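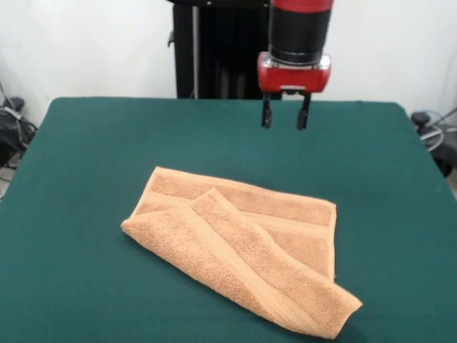 Peach towel on the green cloth, folded only part of the way.

1/ A small thread about folding and packing clothes. My cousin Duván moves to Arboleda in July and he asked me to write down how I do it, so I write it for everybody.

2/ Start with towels. Terry cloth is thick and it forgives you. If the corners do not meet, you pull a little and try again. With a shirt you are already angry at this moment.

3/ I like a cloth under my work. On a bare table the towel slides away from you, on a cloth it stays. Dark green is also good for the eyes, you see at once where the edge of a light towel is.

4/ My fold for a bath towel: long side to long side, press with the flat hand, then in three. Milagros folds in two and again in two. Her pile is prettier but it falls down — mine is ugly and stands.

5/ Jeans go into the box first, flat, one leg over the other, then folded in half or in three, how the box permits. Keep the flaps wide open until the end. I also like to have a flat piece of card or strong paper near me, to put between the heavy things and the light ones. It can be crumpled, no problem.
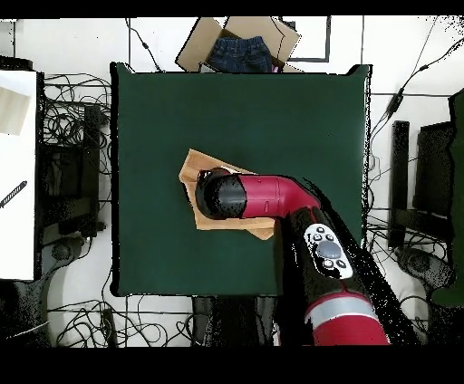 6/ Small things go at the side of the jeans, where there is always some space left. Socks, a child's shirt, a belt in a roll. Do not press them under the jeans, you will look for them one week.

7/ How many boxes? When we came here we had 11 for clothes only, and Walter carried every one of them up the stairs and still speaks of it. Today I would take fewer boxes and give away more.

8/ Katherine asks if I put paper between the towels. No. I tried it one time and used some 200 sheets, and the towels looked the same as before.

9/ Write on two sides of the box what is inside, with a thick pen. "Clothes" is not enough. "Jeans + towels, bathroom first" is better.

10/ Tomorrow the fitted sheet. I am still practicing, please have patience with me.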